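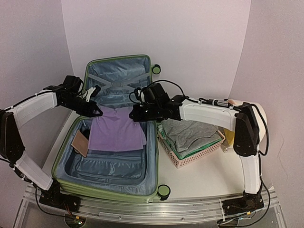 How many demos do I need before I train, and should I be tossing out the sloppy ones?

I've got a two-arm setup going in the spare room and I'm teaching it to pack clothes into a suitcase by teleoperating the whole thing myself. So far I've recorded 148 episodes over January and they're all over the shop. In some of them I get the shirt in first go and in others I fumble the grasp, let go, have another crack and get there in the end. I also changed how I hold the garments partway through (used to pinch one corner and drag, now I pinch two and lower it in). Do I keep everything, or cull it down to the tidy runs and record more? I don't want to spend another fortnight on this if the first lot is usable!

Posted by Damilola Bashir

Fergus Nisbet
Train on what you've got tonight, before you record anything else. 148 is plenty for a first look at one task with a handful of garments, and a bad policy will tell you more about your data than any of us can.

On the sloppy ones, I'd split them into two piles. A fumble where you recover and finish is worth keeping, because your policy is going to fumble too and it needs to have seen a way back. What I bin is the stuff where the operator is dithering - arms hovering for ages while you work out what to do, or a run you gave up on and never marked as failed. Long pauses are poison in my experience. Mine learned to stop dead over the case and just sit there, and when I went back through the recordings that was me, having a think, every single time. Trimming the pauses fixed most of it.

The corner thing is your real problem, I reckon. Two different methods for the same garment from the same starting position, and depending on the model you can end up with a mushy average of both. Pick the two-corner hold and park the older episodes in their own folder. Don't delete them, storage is cheap and you may want them later for comparison.

Also move things between takes! I did my first batch with the case in exactly the same spot and the policy fell to bits when I shifted it by 3 cm. Now I shove the case and the clothes pile a bit every episode, turn the pile around every so often and swap the order the garments come out.

Edivaldo Figueiredo
just get more data mate. always more data

Mbali Oosthuizen
Mostly agree with Fergus, but I'd go easier on binning the old corner-drag runs. If your model can handle more than one way of doing a thing (the diffusion and chunking types usually cope all right) try it both ways and compare. Do 15 trials each with the same starting positions and write the results down as you go, or you'll remember the good ones and forget the rest.

Other thing I'd add is to label your episodes while you're still sitting there. I keep a spreadsheet open with the garment, the operator, whether it finished, and a column for anything weird. I skipped it for my first few sessions and ended up rewatching the lot over a weekend with a very bored dog.

And take breaks. My runs get noticeably worse after 13 or so in a row - the grasps get lazy and I start rushing the lowering bit. I stop for a cuppa and come back.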